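Print | E-mail
November 9, 2023
By Warov

1/ Desk clear-out, day two! The drawer is done (30 dead pens, why do I keep them) and I'm up to the stuff that lives on top.

2/ The Bevan bookshelf is next, but I keep wandering off to make coffee. Five cups so far.

3/ Rule I set back in February: if I haven't touched it since, it goes in the donate box. I've broken it for some 100 things already, mostly cables.

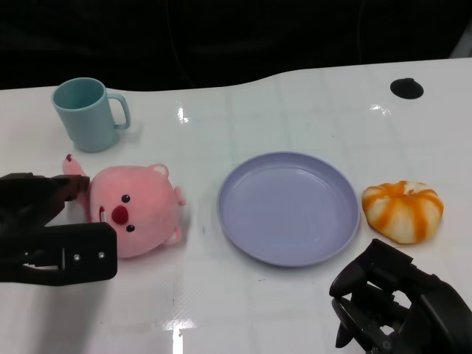

4/ White tabletops show every smudge, so I wipe mine down before I decide what gets to come back. The mug stays, obviously. Light blue goes with everything. And I was all set to be tough about the pink plush, but look at those two little front teeth! Staying.

5/ Cables tomorrow. Wish me luck.

Comments

plimex123: the teeth won, I get it

mestance: Five cups?? Go drink some water

plimex123: keep one pen at least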